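Hi Natalie, a quick November update on the gripper budget, as promised!

We've had the hand-held grippers out on the round table most afternoons and I'm really pleased with how the everyday objects are going (bottles, cups, pouches, all the fiddly stuff). On money: Van Hecke came back at £400 a pair, Sulard wanted £200 more than that for much the same kit, so I'd like to go with Van Hecke and order 3 more pairs before the Christmas shutdown. Delivery is around 10 working days.

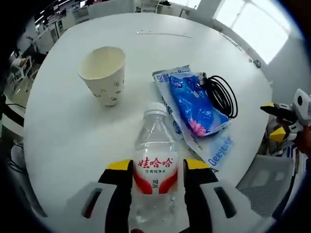 Bottle work at the round table, yellow fingertips fitted.

I'd also put a bit aside for spare fingertips and cables – Plindance can do both on the same account. The arm itself I'd leave until spring, when Zendance have their new price list out. Could you let me know by the end of the month if you're happy for me to raise the order?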